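Left handheld gripper drops out mid-episode, USB disconnect, right one fine

Forum > Data collection hardware > Troubleshooting

palletjack_9
Posted 27/10/2023

Looking for ideas before I start cutting cables. We run two handheld grippers over a tabletop, tethered, one cable each. The task is bowl and sponge. The left gripper disconnects partway through an episode and comes back a few seconds later. The log shows a plain USB disconnect and re-enumerate. The recorder doesn't stop when it happens, it holds the last value, so the jaw width goes flat while the hand keeps moving. We recorded 400 episodes in September and 132 of them have at least one flat stretch on the left side. The right gripper has none.

Tried so far: different port, different hub (a Prernex, powered), new firmware. No change. Both cables are the same Nanano part from the same bag.

Pictures of the work are below, three from the head camera and one from a gripper camera.

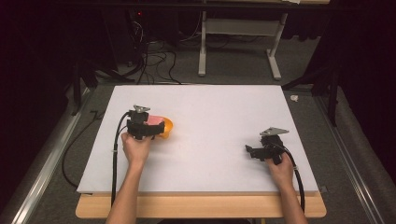
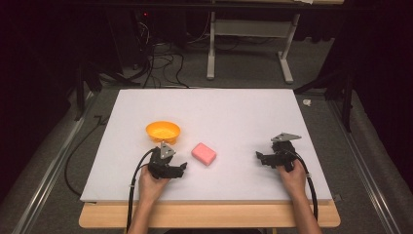
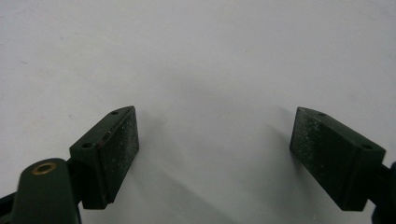 Jaws open over the board. 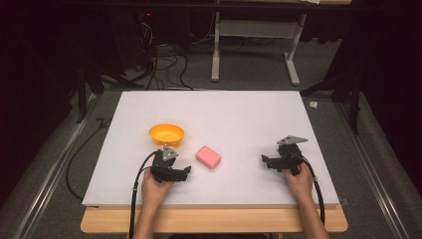
The dropouts cluster in the second half of the episode, when the left hand goes out to the far side of the board and turns over. I can't reproduce it by wiggling the connector with the gripper sitting still on the table.

mrs_torque
Replied

Cable strain at the gripper end. You have a bend right where it leaves the body and the weight of the whole run hanging off it. Put a clip on the forearm with a few inches of slack above it and try again.

Aqeel Paracha
Replied

I'd look at power first. Cheap hubs sag when a camera and an encoder both pull from one port. Swap the left and right grippers at the hub and leave the cables alone. If the fault moves to the right hand it's the port.

palletjack_9
Replied

Did that one already. The fault stays with the left gripper whichever port it is on.

Aqeel Paracha
Replied

Then swap the cables between the grippers. A "same bag" cable can still be bad.

mrs_torque
Replied

It won't be the cable on its own. You said wiggling does nothing at rest. It needs the pull and the twist together, and that is what you get at full reach with the wrist over. I'd bet on the socket on the board inside.

dunmore_k
Replied

Going to disagree with both of you a little. The bigger problem is the recorder. A dropped device should stop the episode and make a noise. Holding the last value means you trained on, or were about to train on, a jaw that reads open while it's closed. If that policy goes on a real arm it can squeeze when it thinks it's open. We had a Bouvier arm crush a part fixture that way and the operator's hand was not far off.

mrs_torque
Replied

Fair, but he asked about the disconnect.

dunmore_k
Replied

He did, and he should fix it. He should also throw out the 132.

palletjack_9
Replied

We haven't trained on any of it yet. I'd like to keep the ones where the flat stretch is under 12 frames and interpolate.

dunmore_k
Replied

I wouldn't. 12 frames is long enough to close on a sponge.

palletjack_9
Replied

OK, results. Swapped the cables and the fault stayed with the left gripper, so it isn't the cable. Opened the body. The USB socket has four solder tabs and two were cracked through. With the cover off I could make it disconnect every time by pulling down and rolling the wrist — so mrs_torque had it.

Reflowed the tabs, put epoxy around the shell, and added a Velcro loop at the forearm on both sides. One afternoon of recording so far with no disconnects.

The recorder now aborts if either stream misses three samples in a row. I also ran a check for flat stretches over the older set we did at the Diltwood site, 2,919 episodes, and it flagged a handful on the left there too. Same gripper. So it had been going on longer than I thought.

Aqeel Paracha
Replied

Glad you found it. I'd still meter that hub under load.

mrs_torque
Replied

Open the right one as well while you have the iron hot. Same socket, same number of hours on it.

palletjack_9
Replied

Will do it tomorrow. The flagged episodes are in a separate folder for now and I haven't decided about the short ones.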